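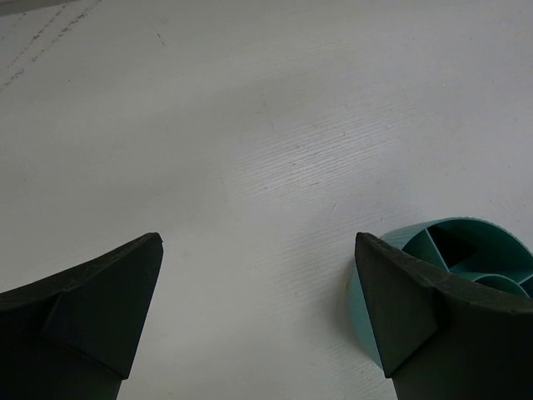 Vue depuis le poignet du robot : les deux doigts noirs de la pince et, à droite, un objet turquoise tout rond, avec des cases dedans.

Un robot peut-il ranger ta chambre ?

Réponse rapide : pas encore. Enfin, un petit peu.

Ranger, pour toi, c'est facile. Tu vois un truc, tu l'attrapes, hop, à sa place. Pour une machine, c'est une montagne de questions. Où est l'objet ? Où il s'arrête ? Je serre fort ou pas ? Trop fort, ça casse. Pas assez, ça tombe !

Et les objets ronds... aïe. Ça glisse, ça roule. Les doigts doivent arriver pile au bon endroit, des deux côtés.

Alors le robot s'entraîne. Comme toi au vélo. À l'atelier Torkdale, Beatriz Paiva lui a fait répéter le même geste 306 fois. Attraper, soulever, poser. Raté 27 fois. Pas mal, non ?

Sauf que si on change la lumière, ou la table, il faut parfois tout recommencer. Pas drole.

Et dans les magasins ? Des bras qui déplacent des cartons tous pareils, oui, ça marche bien. Remplir un rayon en désordre, beaucoup moins.

Plier le linge : très lent. Faire la vaisselle : ça dépend des assiettes. Trouver la chaussette sous le lit : bon courage.

Donc ce soir, c'est encore toi qui range. Désolé !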